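Sunday, back road, no plan

OK quick one, I have bread in the oven and the timer is already ticking. I said I'd write up the drive out to Brerkulstead and it's been two weeks so.

Left late. Of course. Meant to be out the door by eight and it was closer to ten by the time I'd found the thermos lid (in the car, where it had been all along) and gone back for the good jacket. Overcast, no wind, the kind of day where you can't tell if it's morning or afternoon. I like those for driving. No sun in your eyes, no squinting, no visor up and down every bend.

The highway way is faster. Everybody will tell you that. It's also 37 miles of trucks and that one merge by the Ostik warehouse where I have nearly died at least once, so no thank you. I took the back road. Adds 21 minutes if you don't stop and I always stop.

First stop, gas. The pump by the air machine was out of order again, so I waited behind a man filling what looked like every gas can he'd ever owned. Bought a bag of pretzels I didn't need. Ate half before I'd left the lot. Should of bought water.

Then the turnoff, which I missed. The sign is still behind the same branch. Turned round in somebody's driveway, waved at the house in case they were watching, tried again.

And then it all goes quiet, which is the whole reason to go that way. Fields for a bit. A mailbox shaped like a barn. The long hill where second gear sounds sick (yes I know, I'm booked in, May, first slot they had). Past the hill the hedges start and the road closes in and you drive slower without meaning to. Window down an inch. Smells like cut hay and something sweeter I never manage to place.

Things I thought about, in no order: whether the porch steps will last another winter. Whether I turned off the iron. A song I only know the chorus of. What to do with 327 old slides from the attic that I promised to sort and have so far moved from one table to another table. No answers on any of them except the iron, which I'd not even used that day.

I had the Ultito mug in the cup holder, the travel one, and I'll say again it doesn't seal. It says it seals. Coffee on the jeans by the second bend. Going back to the old ugly one with the dent.

I counted on having the radio but it drops out past the hill, so it was just tires and me humming. Met one tractor. Pulled in, he lifted one finger off the wheel, I lifted one back. Conversation of the day right there.

My favorite bit is the straight. After all that twisting about it just lets go and you can see right down it to the trees. No lines painted on it, narrow, dry grass up both sides and all that bushy stuff leaning over on the left. Those dark trees too, and the big strappy leaves up high. I keep meaning to learn what they all are. Flax, I think, some of it.

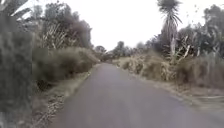
Jin left a comment on the last post saying the back road is fine in dry weather but go easy after rain, becuase the leaves build up along the sides and if you pull over to let someone by, your wheels are on mush before you know it. Also that there's a wider spot just after the second bridge and to wait there if anything big is coming. Good to know. I have been the person on the mush.

So anyway, Brerkulstead. Got there around lunch. Bakery had sold out of the seeded loaf, hence me baking one now. Walked down to the water and back, read the notice board (lost cat, found cat, different cats), bought two jars of plum jam off the table outside the church with the honesty box. Only had a twenty. Put the twenty in. Very expensive jam. It's good though. Nearly finished the first jar.

Came home the same way, slower. Different road in that direction, the hill is on the wrong side of everything and I always think I've gone too far. Got in just as it was getting dark, feet up, soup from the freezer, asleep on the couch before nine with the lamp on.

Want to do it again before the weather goes. Next time: water, proper mug, small bills. Maybe a book about hedge plants if the library has one. And leave at eight, really at eight this time.

That's the timer. Bread.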